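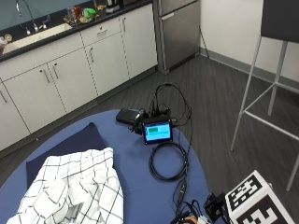 Open Day at the Drendora Lab in Lulldale

Nov 6, 2021

I went to the Drendora open day in Lulldale to find out how close a machine is to doing the housework in a place like mine. The short answer is that it can do a few jobs slowly, and laundry is still hard.

The lab is on the upper floor of a former feed store on Czarnecka Street. You sign in, leave your coat on a rack, and wait for the next tour. The groups were capped at 15 people, and each tour ran 30 minutes. I took it twice, because the first time I was stuck at the back behind a family with a stroller.

The first stop was the kitchen. It is a plain kitchen with off-white cabinets, a black countertop, a gooseneck faucet and a steel refrigerator, and it had the usual clutter by the sink. I liked that. At a fair in January I saw a robot pick up a cup in a bare white booth, and that told me very little about my own counter.

Most of the work in the kitchen is done on a round table with a blue top. The job there is cloth. Our guide said the lab spends more time on towels and napkins than on anything else, and that people ask for laundry help more than any other chore. A white cloth with a thin black grid on it makes a fair test piece. When it is bunched up, the grid lines bend and zigzag, and you can see how little of the true shape is left to go by. Put a dark navy cloth partly under it and there are two layers to sort out before any folding starts.

A person does this without thinking. You pinch a corner, shake it, and the rest hangs down. The guide said the machine has to find a corner first, and a fold in the middle of the cloth can look a lot like one. Then it has to grip a single layer. If it takes two, the fold comes out wrong and it has to start over.

The method at Drendora is to have people do the chore while wearing equipment that records it, and to train the machine on those recordings. The block with the black-and-white square markers is there so the position of the hand can be worked out. The wall chart by the door gave the number of cloth recordings as 1662. I asked if that was a lot. The guide said it was a start.

The second room was set up as a shop floor, with shelving and plastic bins from a supplier called Birkilberg. An arm there moved boxed goods from a bin to a shelf. This went much better. Boxes keep their shape, and the arm placed every one I watched, with a pause before each. It was slower than a stock clerk by a good margin. On my second tour it stopped once and a staff member pressed a button to restart it.

I asked whether the same arm could load a dishwasher. It has been tried with plates and works if they are spaced out. Glasses are another matter, and silverware has been left for later.

There was a question period at the end. Somebody wanted a price, and there isn't one, as nothing is for sale. Somebody else asked about beds. The guide said a fitted sheet was roughly the last thing on the list.

Some practical notes. Parking is behind the building and fills up early. There is an elevator, but you have to ask for the key. Coffee was free and the cookies were gone by the second tour. Kids under five were let in, though there was nothing for them to touch. The next open day had not been set when I left, and there is a mailing list sheet at the front desk.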